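Storing single-serve cereal boxes on an open shelf

Small cereal boxes are sold in mixed packs and tend to end up loose in a drawer, where the corners crush and the flaps open. A narrow open shelf at the back of a table or worktop keeps them upright and lets each variety be read from the front. The method below suits boxes holding one portion each.

What you need

A shelf board, two supports, a damp cloth, a pencil and a tape measure. A board 200 mm deep gives enough room for one box in front of another.

1. Measure the boxes

Take the height and depth of the tallest box in the pack, then add 5 mm to the depth for each row. Packs differ, so measure the ones you buy. Do not rely on the printed net weight as a guide to size – a light, puffed cereal can need as much room as a heavier one.

2. Set the shelf

Place the supports on the tabletop and lay the board across them. Check that it does not rock. If it does, turn the board over before adding any packing under the supports. Wipe the board and let it dry fully.

3. Sort by variety

Stand all boxes of one variety together, one behind the other, with the wide face forward. Put the oldest date at the front. Where the date is printed on the top flap, pencil the month on the side panel so that it can be read without lifting the box out.

4. Load the shelf

Start at the left and work to the right. Leave a finger's width between varieties. A box wedged tightly against its neighbours will tear at the side seam when pulled. Turn the front box of each row slightly if the name is hard to read from where you normally stand. 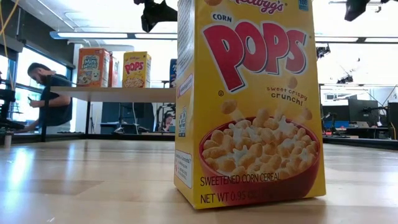

Corn Pops box (net weight 0.95 oz) on the tabletop, Frosted Mini Wheats on the shelf behind.

5. Take from the front, fill from the back

Remove the front box and slide the next one forward. New boxes go in at the back. With mixed packs the varieties run down at different rates, so refill the whole shelf only when a row is empty.

6. Check for damage

Press each box lightly on its wide face. If the inner bag feels flat or the flap has lifted, use that box first. Discard any with a split bag.

Notes

Keep the shelf away from the kettle and the hob – steam softens the card. Direct sun fades the printing and warms the contents.

Spare packs can stay sealed in a cupboard until needed.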